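Notebook, 3 January 2020

Back in after the break. Shop was cold and the glue room colder, so no glue-ups. Spent the day on the finish tests for the Urnitcombe chairs instead and wrote up what was left over from last month.

Where things stand. The Urnitcombe order is dining chairs in ash with a clear finish. They want the wood to stay pale. Oil is out for that reason, the June samples went yellow on the windowsill and they did not like them. That leaves the waterborne stuff. We have two on the shelf, the Pratell and the Renaud, and we have argued about them long enough.

Test boards. All cut from the same ash plank, number 1102 in the wood book. Planed, then sanded to 180 by hand with the grain. Raised the grain with a damp cloth, let it dry, knocked it back with 220. I left one board without the damp cloth on purpose, to see whether we can skip that step. We can't. It came up like a cat's tongue after the first coat and took more sanding to put right than the damp cloth would have cost.

Pratell. Brushes easily, levels well, stays open long enough to get around a chair leg and back. First coat soaked in unevenly on the end grain. Second coat much better. Smell is mild. It has a faint blue cast in the can that worried me, but on the wood it dries clear. Under the north window it looks a little cold against bare ash. Under the shop tubes I can't see it at all.

Renaud. Thicker. Wants thinning, I used a splash of clean water and stirred for longer than the label says. Drags if you go back over it, so the rule is lay it on and leave it. Got a run at the bottom of the back slat on the sample chair, my fault, had too much on the brush. Dries harder than the Pratell. Warmer color too, closer to what they saw in the showroom.

Scratch test with the fingernail after the coats had hardened: Pratell marks if you lean on it, Renaud doesn't. Coin test: both mark, Renaud less. I would not put either under a belt buckle and expect thanks.

Water rings. Set a cold glass on each board over lunch and wiped off after. No ring on the Renaud. Pale ring on the Pratell two-coat board, gone when I looked again at closing. No ring on the Pratell three-coat board. So three coats if we go that way, and that changes the price.

Red wine, same thing with a puddle left under a saucer. No stain on either where the film was sound. On the edge of the Pratell board, where I had sanded through the corner, it went straight into the wood and stayed. Note to everybody: do not sand the corners between coats. One pass with the gray pad and stop. Most of the trouble we had on the bar stools was corners.

Coffee did nothing. Vinegar did nothing. Hand cream dulled the Pratell and I have not worked out what to do about that. A chair arm gets more hand cream than wine. Want to repeat it with a different brand before I say more. These chairs have no arms, but the two carvers at the ends of the table do.

Brushes. The synthetic ones with the blue handles are finished, they shed. Picked 7 bristles out of one seat. Threw out the worst two. Order more of the flat ones in the 2 inch, and one angled for the stretchers.

Seats. Gwilym Owen dropped off the first of the woven seats. Good and tight, corners neat. The cord is slightly darker than the sample he left in the fall, I put them side by side to be sure. Sent him a note. If the rest match this one I would sooner keep them all the same and ask Urnitcombe to agree it than have one odd chair.

Joints. Pulled the sample chair apart at the back rail to look at the glue line. Had to saw it, so the joint was good. Tenon shoulder on the left was slightly proud, not enough to show. Reset the stop on the mortiser and cut two in scrap, both fine. The stop creeps when the table is cranked hard over, so check it at the start of every batch and again after lunch.

Job number for the chairs is 2114. Please put it on the timesheets. There are hours in December booked to nothing at all.
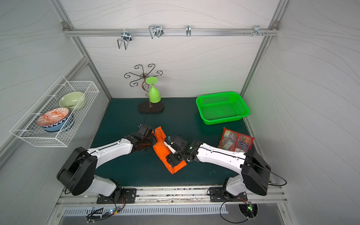 Régis Carré came back on the finish after reading the first half of this page: he would go with the Renaud, but sprayed, and only two coats. He says the drag I complained of is a brush problem and goes away through the gun, and that the warm color will matter more to the customer than anything a coin does. He also thinks I let the first coat go too long before rubbing it down, and that a fairer test would have both finishes recoated the same day.

Fair on the recoat. I went by the cans and the cans don't agree with each other. On spraying, the booth filter is overdue and the Isix gun needs a new needle, which is on order. Could brush the seat rails and spray the rest, but then the sheen has to match and I don't trust it to.

To do:
Two more boards from 1102, both finishes, recoated same day.
Hand cream again, on both.
Booth filter, 13 left in the box by the list on the door, check they are the right size.
Ask Gwilym about cord color before he weaves the next seat.
Sweep under the mortiser.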